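The Noldale vigil began in September with a list of names read from the steps of the old Didmont bus depot. It now has a permit, a fixed route and a petition with 3702 signatures. Its demand has stayed the same throughout: an independent review of how reports of missing people are received, graded and closed in the county.

Under the current procedure, a report is taken by phone or at the front desk and given one of three risk grades. The grade sets the response time and decides whether a detective is assigned. Families can ask for a new grade, but the request goes back to the office that set the first one. There is no outside appeal.

Stelios Ververidis, who coordinates the march, spent two years collecting case timelines from families willing to share them. He recorded the date of each report, the grade, the first field visit and the date the family was next contacted. Gaps between the last two entries run to several months in some files.

"The form has a box for last known address," he said. "A person who sleeps in a shelter gets a dash in that box. After that, the file has nowhere to go."

The march follows Loketti Street to the county building, a distance covered in under an hour at walking pace. More than 600 people took part in the most recent one. Marshals held the two crossings at the rail line while the column passed. Speeches were limited to relatives, and each speaker gave a name, an age and the date the person was last heard from.

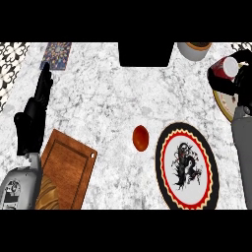
The county's reply came in a letter dated 13/01/2026. It accepts a change to the intake form and a written notice to families when a case is closed. It does not accept an outside reviewer, citing cost and the privacy of open files. Organizers answered that a reviewer could be bound by the same confidentiality rules as county staff.

A draft prepared for the group by the Kalogeropoulos law office proposes a narrower scope. The reviewer would see closed files only, would report once a year and would have no power to reopen a case. The county has not said whether it will put the draft on its agenda. The permit application for the next march lists the same route, with a longer stop at the depot for the reading of names.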